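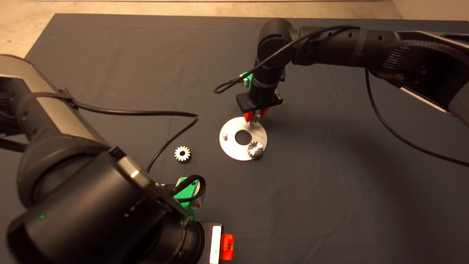

Figure 1. Base plate with upright peg, one spur gear on the plate and one on the cloth.

3.2 Does the cloth matter?

Our handout claims that a soft work surface "improves handling of small metal parts." We could not find where that claim comes from, and after a month of working on dark gray cloth I doubt it holds for everything on the table.

The case for it is easy to see with the gears. They are similar in size and show up well against the gray. The plate is another matter. The cloth wrinkles, and a plate sitting over a wrinkle may not be level, so any measurement of how straight the peg stands is suspect. Setsuko Nomura logged 168 placements in June and never noted whether the cloth had been smoothed first. I would not draw much from her table for that reason, even though it is the best data we have.

The Podico group reports 297 placements on a bare tabletop and calls the results "comparable." Their plate was a different one, so I don't see how they can say so.

Still to do: repeat both gears with the cloth pulled tight and clamped, same plate, same peg.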